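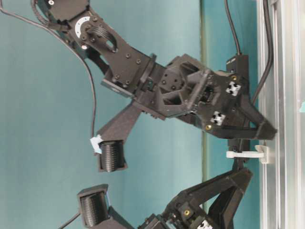
*Two arms at the aluminium frame, with the white clip between the grippers.*

Filed under: Robots & Automation / Open Days / Data
29th June – by the Nustgate open day team
14 shares | 3 comments

# Nustgate Open Day recordings

Thank you for finding your way to this page! If you came to see us at Brusthorpe, you will already know most of what follows, and if you didn't, we hope the notes give you a fair idea of the day – it was a lovely one, if rather warm by the afternoon.

The set holds 96 recordings of the two-arm bench, made while visitors stood at the rail and asked questions. We had planned on far fewer, but people kept wanting to see another go, and it seemed a shame to switch the recorder off.

## What the arms are doing

Both arms work at the same metal frame, each with its own black gripper. The square black-and-white markers on the grippers are there for tracking, and they were the thing visitors asked about most (no, they can't be scanned with your phone, though a good many of you tried). The ribbed rollers came a close second.

Each recording covers one demonstration, usually some 40 seconds long. A few run on longer where the operator stopped to answer somebody and then carried on. We have left those in, pauses and all, and listed them in `long_runs.txt`.

## What is in the folders

- `morning/` – the first session, for the school party from Altach
- `afternoon/` – the general public session
- `notes/` – the operators' own notes, typed up as they were written, so please forgive the spelling

The arm positions are saved beside each video under the same name. Sound was recorded but has been taken out, as we hadn't asked visitors whether they minded being heard.

## Before you use it

The arms were driven by hand throughout, by 2 operators who swapped over at lunch, and you may well notice the change in style between the sessions. The lighting drifts a little too, mostly in the afternoon, when we had the big doors open.

There is no split into training and test sets. The Procházka tools will read the folders as they stand, provided you have the January release or anything newer; older ones trip over the file names.

You are welcome to use the recordings for teaching and research. If you put them to work in a class we would dearly like to hear how it went, and corrections to the notes are always welcome – there are bound to be some.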